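Home | Projects | Join | Contact

Wanted: a few more pairs of hands for the Gekthorpe student robotics club 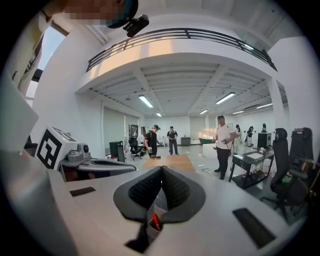
Parviz Ranjbar

Hi all! I run the build nights for our club in Gekthorpe, and we're looking for people to join the spring project, which we've been calling Trorach (long story, ask me when you come). We're teaching a robot arm to tidy up, and to do that we need people picking things up with hand-held grippers, over and over, while the cameras on them record. If you can close a hand around a marker you can do this.

We work in the big white room with the mezzanine, and it's a friendly crowd – a lot of standing around talking with something half-built in your hands. Last term we recorded 677 runs and kept 359 of them, so please don't worry about messing up! I've dropped more stuff than anyone.

You don't need to code. Christos Karagiannis will show you how to hold the gripper and how to start and stop a recording, and after that you just go. If you do code, or you like fixing cables, tell me, because I've got a list.

We'd like you for one evening a week through the end of the project. There's up to $200 per person for travel and food (Kordestani pays, bless them), and students at Grornton can put the hours toward their project credit. You have to be 16 or older, and closed shoes please.

To sign up, write to me through the contact page by March 22, 2022, with your name, what evenings work, and whether you're left-handed – we're short on lefties. I answer everybody, usually late at night.

Search this site... Go

14 shares | 3 comments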